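Skip to content Home Datasets Hardware Docs Issues Log in
Search this repository... Go

# Ravthorpe Soft-Surface Cups: data card and equipment plan

Feb 18, 2021
By Lai-ching Yang

## Summary

Ravthorpe is a set of demonstrations recorded with hand-held grippers in lived-in rooms. This card covers the cup subset and, because the same people keep asking, the equipment plan for the next collection period. The purchasing section is normative. Prices are kept in the budget sheet and are not repeated in the repository.

## Contents of the subset

- 131 episodes, one operator per episode
- Objects: disposable paper cups, plain and sleeved, plus one faceted pink item per layout
- Surface: made-up bed, fitted sheet, bedding left as found
- Start state: objects on their sides

Fabric was chosen over a tabletop on purpose. A cup on its side settles into the creases, and pad wear on cloth is the figure we need before we can order consumables. 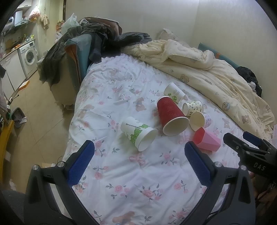 Barros asked under the draft whether the pad budget could be halved by ordering bare finger frames and cutting the pad stock in-house. The saving is real on paper, Barros wrote, but labour had been left out of the first version and should be costed before June.

Labour is now included. In-house cutting remains an option for spares only. Pads fitted to recording units are to be bought finished, so that surface texture is consistent between units.

## Equipment plan

Quantities are for the whole period and include spares.

| Item | Qty | Supplier | Status |
|---|---|---|---|
| Hand-held gripper, complete | 3 | Rusonar | quote received |
| Finger pads, pairs | 40 | Rusonar | quote received |
| Pivot screw sets | 31 | Kustel | to be ordered |
| Transport cases | 3 | Kustel | on hold |

Notes on the table:

1. Grippers are ordered as a single lot. Mixed lots have arrived with different jaw travel, and recalibration costs more than the freight we would save.
2. Screw sets are a consumable. Budget them under operating costs, not capital.
3. Transport cases stay on hold until the padded bags are written off.
4. Cups are bought from whichever grocer is nearest the site. Colour and print should vary within a layout — plain white sets are not accepted. The session below mixes a red ribbed cup with smaller printed ones.

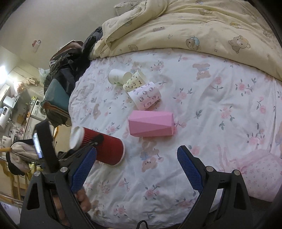 ## Replacement rules

Pads are replaced in pairs. A unit with one new and one worn pad must not be used for recording.

Screw sets are replaced when play at the jaw is visible with the unit held still. Log the change in `maintenance.csv` with the unit number.

A complete gripper is retired when the handle or an arm is cracked. Salvage the pads if they pass inspection.

## Known limitations

Room layouts are cluttered and vary in lighting. No force data are provided. The wear estimate is drawn from fabric only and should not be used to budget for work on concrete or unfinished timber.

## Changes

- Added labour to the pad costing
- Moved screw sets to operating costs
- Corrected the spelling of Kustel in the supplier column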